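The Spare Fingers

The form had a box for "business need", and I had been looking at it since lunch. In the end I typed "washing up". Then I deleted it, because it was true, and true things tend to come back from Finance with a query.

I should say that I didn't choose the robot. I was hired by Menileck to buy chairs. For years I bought chairs, and then desks that went up and down, and then a great many things to go underneath the desks for people whose feet didn't reach the floor once the desks had gone up. I was good at it. Then the firm decided it would offer kitchen help to people who found their kitchens hard going, and that the help would have an arm, and that someone would have to draw up a budget for the arm. I was in the room. I had the chair catalogue with me, which people took for a sign of experience.

The arm came from Risance on a lease. The lease covered the arm. It did not cover the fingers, which were classed as consumables, like printer ink. I found this out on page 134 of the agreement, in a paragraph that began with the word "Naturally".

"How many fingers does it need?" I asked the Risance man on the telephone.

"Two," he said.

"And how many do people usually buy?"

There was a pause in which I could hear him looking at a chart on a wall somewhere.

"People usually buy a plan," he said.

So I went to see it work. We had a kitchen for that, with glossy grey cupboards and a worktop that was marble to look at, and I stood near the door with a clipboard so that the engineers would think I had come about the clipboard. I wanted to know what a finger did all day, and how one went about wearing it out. What it did, for most of that morning, was soap.

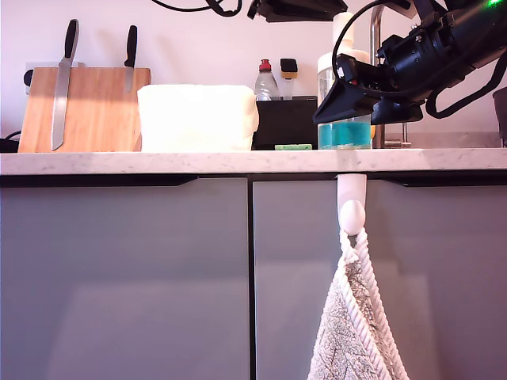

Gholamreza Khosravi wanted to know why we couldn't just lease a dishwasher. He had been brought down from Finance for the purpose of wanting to know things, and he was thorough. A dishwasher, he pointed out, didn't need fingers. It had a door. You could buy one outright, put it against the wall and write it down to nothing over five years, and at no stage would it require a plan.

I said the arm could also put things away.

He asked whether it did.

I said that putting away was in phase two.

"And what's in phase one?"

"Soap," I said.

He wrote that down. He had a very small, neat hand, and I noticed he gave it a line to itself.

To be fair to him, he stayed. Most people from Finance look at a robot in the way they look at somebody else's baby, for a decent interval and from the front. Gholamreza took his jacket off. He asked one of the engineers what would happen if the bottle was a different shape, and she told him, and he asked what would happen if there was no bottle, and she told him that as well, less happily. He asked what the arm cost standing still. This had not occurred to any of us. It cost the same, as far as I could see from the lease, but nobody had put it in a column before, and once it was in a column it looked terrible.

"So we want it busy," he said.

"We want it busy, but then it goes through fingers."

"So we want it busy but gentle."

The engineer said gentle was a setting. It was slower. On gentle, a plate might take 20 minutes.

"My son takes longer than that," said Gholamreza, and for the first time I thought we might get the money.

We went back upstairs and built the spreadsheet together. I had asked for three quotes, as one must, even when there is only one firm in the world that makes the thing you want. Risance wanted £276 for a pair of fingers. Estance wanted £300, but theirs came in a tin. The third firm, Kazemi, had misread my letter and quoted for rubber gloves, in a very courteous covering note that hoped our hands would soon be better. I put all three in the table. Gholamreza sorted them by price, and for a moment the rubber gloves were our preferred supplier.

"What's wrong with these?" he asked.

"They need a person in them."

"We've got people."

I explained, as kindly as I could, that the whole idea rested on our not using people. He said that he understood the idea. He had just never seen it set beside the price of the gloves.

The rule at Menileck is that anything under £300 can be signed for by a head of department, and anything at £300 or over has to go upstairs to be understood. This settled the matter of Estance and the tin. It didn't settle how many pairs. If I ordered them one at a time, I could sign every form myself until I retired. If I ordered a sensible quantity, I would have to write a paper with a heading called "Options", and one of the options would have to be doing nothing, and somebody would be bound to like it.

I asked the engineers for a figure on wear. They sent me a photograph and the words "depends on grip".

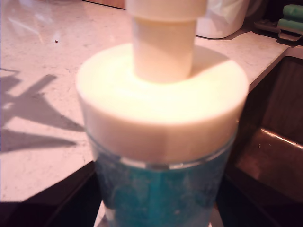 The grip in question.

I looked at that picture for some time with my chair-buyer's eye. With a chair you know where you are. People sit on it, and the bit they sit on goes first. Here I couldn't have told you which part of the arrangement was suffering. It might have been the fingers. It might have been the bottle, and I realised that I hadn't budgeted for bottles either. I added a row. Then I added a row for what goes in the bottle, and one for sponges, and by five o'clock I had costed, with some care, an ordinary sink.

Gholamreza came by with his coat on and read it over my shoulder.

"You've put in washing-up liquid," he said.

"It uses washing-up liquid."

"Who pays for the washing-up liquid when the customer has it at home?"

"The customer."

"Then that's not ours." He leaned across and took it out. "Who pays for the sponge?"

I said the customer again. Out went the sponge. He was enjoying himself by now, in his way, and he went down the sheet handing things back to the public – the water, the hook, the tea towel on it – until we had nothing left but the arm, the lease, the fingers and a row marked "misc", which was me.

"There," he said. "It's much cheaper in somebody else's house."

I have since heard that sentence in two presentations, neither of them his.

The paper went upstairs in June. I called it "Finger Provision: A Phased Approach", and I kept doing nothing as Option A, because it would have looked odd to leave it out, but I gave it the shortest paragraph I could. Option B was one pair at a time. Option C was the Risance plan, under which a box would arrive every quarter whether we had worn anything out or not, like a magazine. Option D was to wait until something broke and then be very quick about it. I recommended D, and described it throughout as "responsive".

They asked for a site visit. They always do; it gets them out of the building, and there might be biscuits. I made it clear to the engineers that nothing clever was wanted. I didn't want soap, particularly. I wanted crockery in the rack and cutlery on the side, and an arm that was plainly earning its lease near a sink, so that whoever came would go away with the word "kitchen" in their heads and leave the word "phase" behind.
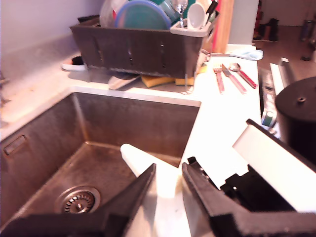

The director who came down was the one who had signed off all my desks. She stood with her hands behind her back. She asked whether it did pans, and the engineer said that pans were being looked at. She asked whether it could be taught to do one thing properly before it was taught to do another, and the engineer said that this was more of a question for the budget, and everybody turned round and looked at me.

I said that we had allowed for it.

"Under what?"

"Misc," said Gholamreza, before I could stop him.

She nodded as though this was a technical term, and asked what happened to the old fingers once they were done with. I hadn't a clue. I had costed them coming in at the front door and given no thought to the back. I said there was a scheme. She said she was pleased there was a scheme, and could she have a page on it, and then she looked at her watch and asked the engineer where one got a cup of tea.

The approval came through in July 2024, for Option B, one pair at a time, each on its own form. The first form is on my desk now. Under "business need" I have put "washing up", and Finance has sent it back with a query. It's in very small, neat handwriting, and it wants to know whose.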